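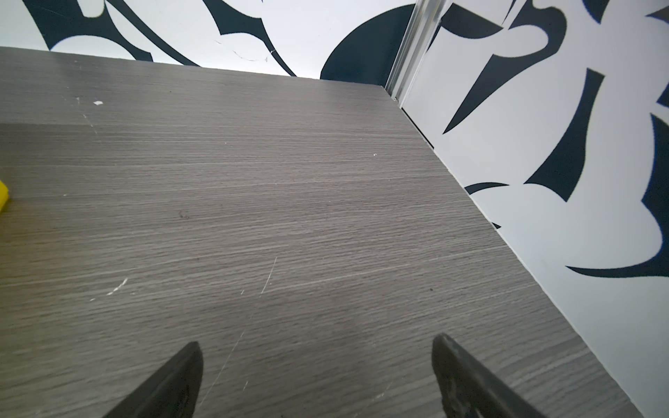
Fingers open over the bench at Rollholm, seen from the wrist camera.

I'd asked for half an hour and we were still talking when the kettle had been on three times, so you'll have to forgive me for cutting this down. The woman I was talking to runs the two-arm bench at Rollholm, and she had asked me to leave her name out of it ("put the bench's name in, the bench does the work"). Fine by me. I wanted to know how you pick a gripper when the brochures all say the same thing, and she has spent most of her working days since August doing just that.

She started with the fingers. The two sets she's been comparing are the Nekton and the Gelari, and from across a room I couldn't have told you which was which. Both are dark, both taper to a point, both open wide enough to go round anything you'd keep in a kitchen drawer.

"People pick them up and squeeze them," she said. "Everybody squeezes them. Then they tell me which one feels stronger. I don't care which one feels stronger! I've hardly ever had a part slip because the grip was weak. I've had parts slip because the tip got there two millimetres off and pinched the edge of the thing."

So what she tests is the tips. The job is dull on purpose: a small screwdriver goes in a tray, an arm goes in and picks it up by the handle, lifts it, puts it back down, and does it again with the screwdriver lying some other way. She did 421 tries with the Nekton fingers before she changed anything, then swapped to the Gelari set and did the same number, and then she went back to the Nekton fingers and did a shorter run because she'd stopped trusting the first one. With the warm-ups and the camera runs it comes to 1,306 tries in her log, and she has typed a note beside every failure.

I asked to see some of the notes. My favourite was "came in like a drunk pelican," which she said meant the wrist was tilted and one finger touched down before the other. There were a lot of pelicans in the first run.

"That was the controller," she said. "I blamed the fingers for a week."

The controller is the Ó Dubhghaill box, and she has mixed feelings about it. She likes that you can slow the last bit of the approach without slowing the whole move. She doesn't like the menus, and she really doesn't like that it came with the wrist settings rounded off to something that was fine for a big flat suction cup and hopeless for two pointy fingers. Once she'd found the setting (four screens down, under a heading that had nothing to do with wrists) the pelicans mostly went away, for both sets of fingers. The first Nekton run had to be marked as a bad comparison.

"It hurt a bit," she said. "But you can't keep numbers like that. Somebody will find them in a folder and put them in a slide."

After that we got on to cameras, and she got a lot more animated — I think the cameras are what she really likes. There's one at the wrist that looks down past the fingers, and a fixed one that takes in the bench. She had tried the wrist camera at a few different tilts, and she had strong views on how much finger you want to be able to see.

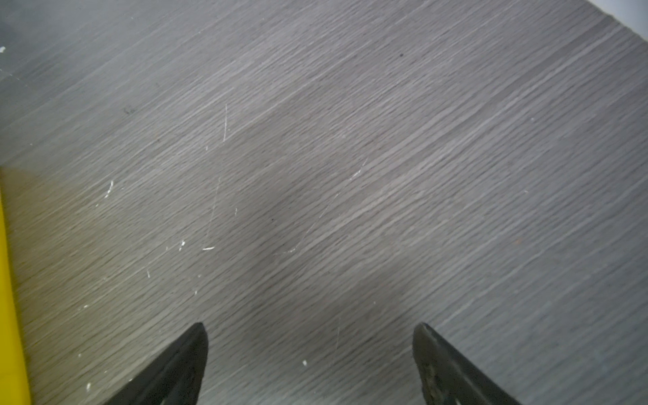
"You want both tips in, all the time, open or shut," she told me. "Some people tilt the camera up so they get more of the table and they're very pleased with how much they can see. Then you ask them where the tips are and they're guessing. I'd give up half the table to keep the tips."

What about the surface, I asked. Her bench is a grey wood-grain one and it has had a life, with scratches and little white flecks all over. I'd have thought you'd want something plain and clean to work on. She said she had tried a plain mat for a while and went off it.

"On the mat everything worked, and I learned nothing. Both grippers looked great. Then I took the mat away and the software started going for a scratch. It lined up beautifully, closed on thin air, and lifted nothing very carefully. You want to know that in the first week."

She has kept a separate list of those, times when an arm went for a mark on the table, and the list got a lot shorter when she moved the wrist camera closer. I asked whether it was shorter for one set of fingers than the other. She gave me a look. The fingers can't see, she said. But she did allow that the Gelari tips hide a touch more of what's right between them as they close, so if your software is still making up its mind at that point, you could notice it.

I wanted a winner, of course, and she wouldn't give me one straight off. For the screwdriver lying flat with room round it, she couldn't split them. For the screwdriver lying close to the side of the tray she prefers the Nekton, whose tips are a bit slimmer. For picking up by the shaft she prefers the Gelari, and here she got out of her chair to show me with two pencils and a knitting needle, which I can't do justice to in writing (the needle ended up under the desk).

The part that surprised me was how much of her day goes on cables. She said that if you're comparing arms or grippers at home or in a small shop, look at how the cable runs before you look at anything else. A cable that's fine when the arm is tucked in can pull when it reaches out, and it'll pull the wrist with it, just enough to matter.

"I'd put a clip on, run it, take the clip off, move it a thumb's width, run it again," she said. "I got through a bag of 100 clips and cable ties, and I'm into the second bag."
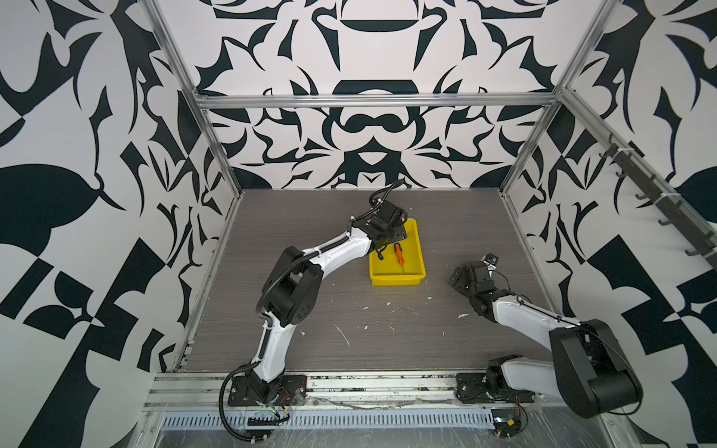
Page last changed: January 2018

Having two arms side by side is a help with all this, she said, even when you're only testing one. If something goes wrong on the left arm she can try the same move with the right one before she starts pulling things apart. The two arms are meant to be twins but they've each got habits. One of them settles a hair low after a long reach and she has never got to the bottom of it. She just knows, the way you know which burner on the stove runs hot.

I asked about wear, and she said it was a fair question and too early to answer properly. She wipes the tips down at the start of each day and looks them over under a lamp. The inside faces lose their bite before anything else does, and you can feel it with a fingernail well before it shows up in the log. Her rule for now is that a pair gets changed after over 60 hours of running, or sooner if she's had two drops in a row that she can't explain. She'd like to have a better rule by next August.

Then we talked money for a bit, most of which she asked me not to print. What I can pass on is that she thinks people spend too much on the gripper and too little on a second set of tips. You'll want to try something daft with them at some point, file a notch in or glue a bit of rubber on, and you won't do it if it's your only pair. She has notched one Gelari pair already. It was no better at all with the screwdriver and quite a lot better with pens.

Before I left I asked what she'd do differently if she had the whole thing to start over. She thought about it for a good while.

"Controller first," she said. "I'd spend the first two weeks on the controller with the cheapest fingers I could get and I wouldn't let anyone open the nice boxes. And I'd write down the camera tilt every single day. I've got a stretch in the log where I know I moved it and I didn't write down when, and every time I scroll past it I get cross."

She's going on to soft fingers next, once the last of the tray runs are finished, and I've been promised another visit. I'm bringing the pens.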